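Notes for my talk at Clamgate Library, spring programme
Title: Keeping Things Going: on mending, handles and the stuff in the kitchen drawer
Running time 30 minutes, then questions and tea

Slide 1: Title

Good evening, everybody, and thank you so much for coming out (it's a proper March evening out there and I did wonder if it would just be me and Lucie and the biscuits). Thank you to Lucie Lapointe for asking me, and for asking me again when I didn't answer the first email. My name is Wekesa Minja, I live up the hill in Drasgate, and I have been mending household things, badly at first and a bit less badly now, for most of my grown-up life.

Wait for people at the back to find chairs.

Slide 2: My grandmother's bread knife

Tell the bread knife story, but keep it short this time! The blade was older than my mother. The handle had been changed 3 times, once by my grandfather, once by a man at the market, and once by me with a piece of broom. She never called it a new knife. I used to think that was a joke and now I think she was just being accurate, because what she cared about was the edge.

Ask: who has something at home with a handle that isn't the one it came with? Leave a good pause. People need time to remember their own sheds.

Slide 3: Why handles go first

The handle is where we come into it. We pull, we twist, we leave it in the washing-up bowl overnight, we use it to bang the lid of the paint tin down. The working end was usually designed by somebody thinking hard about the job, and the handle has to put up with all the jobs that weren't thought of. Wood dries out and shrinks away from the tang. Plastic goes brittle on a sunny windowsill. Rivets work loose so slowly that you get used to the wobble and start to hold the thing differently, and then your wrist aches and you blame your age.

Mention Keegan Kennedy's garden fork here if he's in the audience. If he isn't, mention it anyway.

Slide 4: Looking before you buy

I would love us all to spend a minute in the shop with our hands. Pick it up. Is there a seam that digs in? Is there somewhere to hang it? A hole at the end of a handle is a small kindness, and a thing that hangs on a hook gets found, dried and used, where a thing at the bottom of the drawer gets bought again.

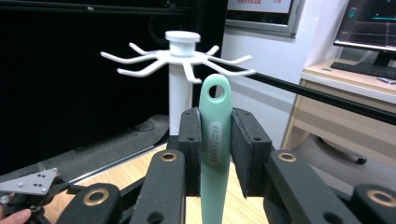 Mint-green plastic handle, rounded end with a hole through it.

Bring out the hooks from my own kitchen and pass them round. Ask for them back, please, as I forgot last time and cooked without a ladle for a week.

Slide 5: What I can mend and what I can't

Be frank about this one. Loose wooden handle, yes: clean it out, glue it, bind it with string while it sets and leave it alone until tomorrow. (Leave it alone! I say this to myself as much as to you.) Missing rivet, usually. Snapped plastic is harder. Some of it will take a glue and some of it simply won't, and I have learnt which mostly by being wrong. Anything with a plug on it I hand to Wanting Zheng, who knows what she's doing.

If there's time, the Cloutier teapot. If we're past the halfway mark, skip it and go straight on.

Slide 6: The mending table

Our mending table runs in the side room here from ten in the morning, once a month. When we started it was 8 of us and one tube of glue. Last year we had over 100 things brought in, and a fair few went home working. The rest went home understood, as Carter Cormier likes to put it, and he has taken a great many toasters home understood.

You don't need to be handy. We need people who will hold the other end of something, and people who will put the kettle on and chat while the glue goes off.

Slide 7: Thank you

Sign-up sheet is by the door, with the pen on a string. Say thank you to Lucie again. Tell people that if they've brought something broken in a bag tonight, and somebody always has, I'll happily look at it over tea.

Questions. Repeat each one aloud for the back row.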